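Clidine, after four months

July 16, 2020

I promised in March that I would write about Clidine when my trial was finished. It is a subscription service which gives you ready kitchen scenes for a simulated robot arm, with the physics already prepared, so that you can practice tasks before you touch real hardware. I paid for the small plan from my own pocket, and the company did not ask me to write anything.

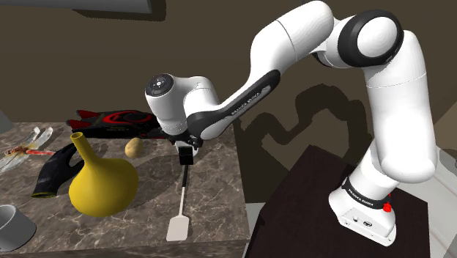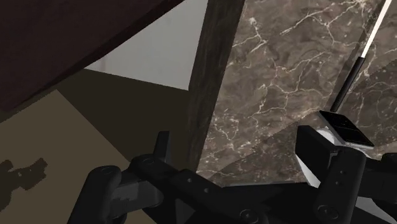 First, the price. The small plan costs 300 a year and allows 2,000 runs per month. I believed this would be too few, but my best month was 1,065. If you train a policy day and night, you will of course need the bigger plan, and for that one they want a phone call before they tell you a number. I don't like this way of selling.

Installation took me one evening. The manual is written for people who already know everything, so I read the page about contact settings three times. With the default settings, thin objects slipped from the fingers almost every time in my tests. I wrote to support and a lady named Mimoza Tomić answered the next morning with two values to change. After that my grasps became much better — not perfect, but I could work.

What I like most is the mixing of objects. You press one button and the counter is filled with things which do not belong together in any kitchen. My old tool, Bodow, always gave me the same cup in the same place, and my code learned the place and not the cup. I noticed this only when I moved the cup by hand.

What I like less is the speed. On my computer the marble surfaces are slow to draw, and when I record 200 runs with shadows on, I can go and cook a real lunch. Shadows off is faster, but then the pictures look flat and I don't trust my results so much. Also the wrist view sometimes opens with a strange tilt, and I have to reset it from the menu. I reported it in March and it is still open.

Will I renew? Yes, for one more year. A friend from Stojanovska prefers Cellaswood, and she says the grasping there needs less tuning. I have asked her for a login, and when I have tried it with my own tasks I will write again.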